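Irkunura Community Help > Home and Building > Damp and Ventilation

Bathroom extractor fan runs but humidity stays high

Posted by lelbridge_tenant

I have an inline fan in the loft serving a small bathroom with no window. The duct is 100 mm flexible hose, 11 feet long, going to a soffit vent. The fan spins and I can hear air moving, but after a shower the hygrometer stays above 80 percent for 2 hours. The previous fan had the same duct and cleared the room faster. The new one is a Jelden with a higher rated flow. The door is a tight fit and has a new carpet strip under it. Is the fan faulty, or is this an installation problem?

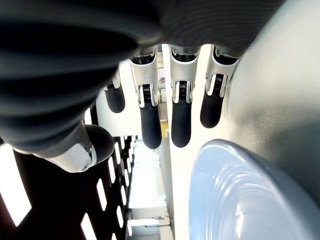 I have already cleaned the grille and checked that the backdraft flap opens by hand. The overrun timer is set to the maximum. I would prefer not to replace the duct if there is another cause.

3 replies

Yhon Arango

Check the door first. A fan can only remove as much air as can get in, and a carpet strip under a tight door closes off the usual path. Run the fan with the door open a crack and hold a sheet of toilet paper to the grille. If it sticks with the door open and falls with it closed, you have your answer. Trim the door to leave a gap of 10 mm or so over the finished floor.

Then look at the duct. Rated flow is measured with little or no resistance. Flexible hose that is slack or sagging can cost you roughly 50 percent of that – more if there is a tight bend right at the fan outlet. Pull the hose straight, cut off the excess and support it along its length. Any low spot will also collect condensation.

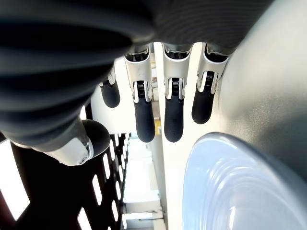 If both are in order, take the hose off the outlet side and repeat the paper test. A clear improvement points to the soffit vent or the flap. Insect mesh on soffit vents clogs with lint and is easy to miss from the ground.

sayegh_fan

had this, bought a dehumidifier, works fine

Selim Başaran

Agree with Yhon on the door. Also check the wiring if the fan has two speeds. On some models the low speed is the default and the boost terminal needs its own switched live. Turn off the power at the panel before opening the cover.

Hygrometer position matters too. On a cold outside wall it will read higher than the room average. Move it to an inside wall at head height and compare.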